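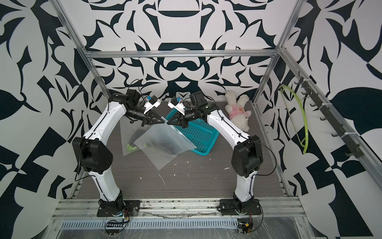 Re: [Lestlow-swap] Bagging the soft toys before Thursday

On Thursday someone wrote:

> For the toy table this time I'd like everything soft to go in its own
> clear plastic bag, one toy to a bag, folded over at the top. It keeps
> them clean, people can see what they're getting, and it looks more like
> a shop. Birodby does it this way and they say it saves a lot of sorting.
> Baskets would be kept for hard toys only. Any objections?

Yes, a few.

I'm not convinced the bags save any time. Flat clear bags cling to themselves. You get hold of one corner, the rest hangs down like a wet sock, and you still have to find the opening. Then try it with a plush bunny. The body goes in, fine, and then there are the ears. Long floppy ears either get folded down behind the head or stick out of the top, and at that point I don't see what the bag is keeping clean.

I timed myself at home with 13 toys. The small ones took under a minute each. Anything with long limbs or a shirt on took almost 5, mostly because the shirt rides up and you have to take the toy out and start over. Maybe other people have better hands than I do.

"Looks more like a shop" — do we want that? Kids pick up a stuffed animal to find out if it's soft. They can't do that through plastic, so they'll open the bags, and we'll be picking bags up off the floor all afternoon.

As for Birodby, they have a bigger room and last I heard they'd gone through 821 bags in one season. I'd like to know who paid for those and where they went afterward.

What I would do:

Use the plastic baskets with the holes in the sides, the turquoise kind. Tip them back a little on the table so people can see in. Soft toys in those, no bags.

Keep bags for sets with loose parts, where a bag does some good. 2 sizes is plenty.

If the Akbulut box turns up damp again, that's a drying problem, and sealing it in plastic will make it worse.

I'll go along with whatever the list decides, but I'm not bagging any more rabbits.

— Stesesance table, mornings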